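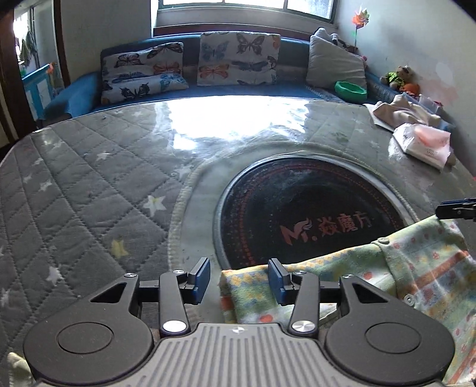

So my aunt left me the clock, and I want to be clear that I never asked for the clock. I asked for the waffle iron! But the will said clock, and on Saturday a van from MacLeish brought it up three flights and the driver had me sign twice, which should have told me something.

It was made in Stesitz in 1847, according to the brass plate, and it had never once been right. My aunt used to say it kept Stesitz time (she'd lived there as a girl, over a bakery) and that the rest of us were welcome to catch up.

The first night it struck 9 at dinner, and I smelled bread. I blamed the neighbors. The second night it struck 8 and I heard a cart going by, on cobbles, and my street is plain old asphalt — I checked, in my slippers, like a fool.

By the end of the week I'd stopped fixing the hands. I'd come home from work, kick off my shoes, and wait for it to get going. I learned that the baker sang flat. I learned that it rained there a lot, and that somebody's little girl ran up the stairs two at a time and always got yelled at for it.

Then last night it struck 3, and the feet came up the stairs, two at a time, and stopped on my side of the wall.

"You're late," she said, very cross. "Did you bring the waffle iron?"

I told her my cousin got it. She said a word I didn't think they had in 1847, and went to put the kettle on.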